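Fodel Hand-Held Demonstration Gripper

Overview
Specs
Spare parts
Ordering

The Fodel is a two-finger gripper that a person holds and works by hand to show a robot arm a task. Squeeze the trigger to close the fingers, let go to open them. A camera mounted on the body looks out over the fingers and records the whole demonstration. Finger opening is logged with each picture, so the arm can be trained on the same motion later.

Most users get a usable recording on the first day. Short jobs work best to start with: pick up a cup, move a block, fold a cloth once. Hold the fingers open over the work surface for a moment before each take so that every recording begins the same way.

Specs
Fingers: 2, replaceable
Maximum opening: 70 mm
Weight with camera: 372 g
Recording time per charge: around 900 takes of a short task
Finger pads: flat, replaceable

What's in the box
Gripper body with fingers fitted
Spare pad set
Hex key
Charging cable
Printed setup card

Spare parts
Pads wear at the edges with use. Check them each week and change both together. Pads and fingers are sold separately through Bestar and ship from the Ziddale warehouse. Orders placed before May use the old part numbers, which are still accepted.

Fits the Seyoum arm mount without an adapter.

Page updated 8 Jul 2019
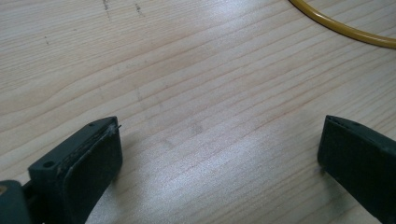

Can I record with the gripper in my left hand?
The body is the same shape on both sides and the trigger sits in the middle, so either hand works. Keep to one hand within a set of recordings.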